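Courses > Home Skills Evening Class > Handouts > Extension leads and flexes

Print this page | E-mail this page

Handout 4: Looking after power strips and their cables

13 January course notes are combined here with the ones from July, so please throw the older sheet away.

Posted January 13, 2026, by the course tutor, Mumbridge

Welcome back, everybody, and thank you for putting up with the cold in the Finent room. This week we leave plugs and fuses behind and turn to the power strip, a thing most of us own several of and hardly ever look at until the television is moved. You will find it at the back of the Mudgway workbook too, on page 158, though I have put the main points down again for those of you who left the book at home (I do it myself).

1. Give yourself a clear, flat surface

Unplug the strip at the wall first, and take out everything that is plugged into it. Then lay it on a table where you can see the whole length of it. I like a pale board under my work, as crumbs and bits of fluff show up so well against it and the tabletop is spared a few scratches. Set the strip down at whatever angle suits your hand, and let the cord run away from you in a loose curve with no sharp bends in it. Hold the body steady when you move it – never pull it along by the cord. 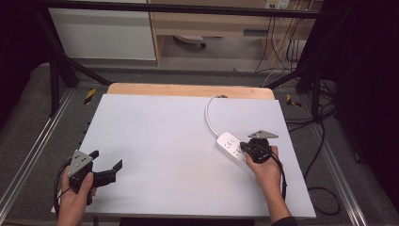

2. Check the body and the sockets

Turn the strip over slowly and look for cracks, brown marks or any part that has gone soft or out of shape. Look into each socket in good light, but do not poke anything into it. Dust can be wiped off the outside with a dry cloth. If you find scorching, the strip is finished, however fond of it you are, and it should go to the recycling point with its cord tied round it.

3. Follow the cord from end to end

Thin white cords are easy to lose sight of on a white surface, so take your time and run the whole length between finger and thumb. You are feeling for nicks, flat places and stiff patches, and most of all for wear close to the strip and close to the plug, where the bending happens. Let the cord lie loosely on the board as you go, and straighten out any twists before you put it away.

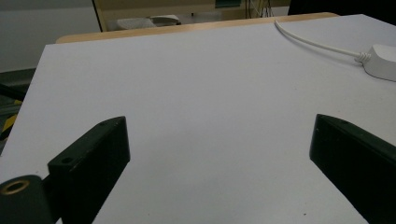

4. Putting it away

Make wide, easy loops, fasten them with a soft tie and write the room on a paper tag. Please don't wind the cord tightly round the strip. The Mokier storage sheet (page 35 in your folder) has a drawing of the loops, and it explains them far better than I managed last term.

For next time

Read page 13 of the folder and make a list of every power strip at home, including the one behind the bookcase.

Print this page | E-mail this page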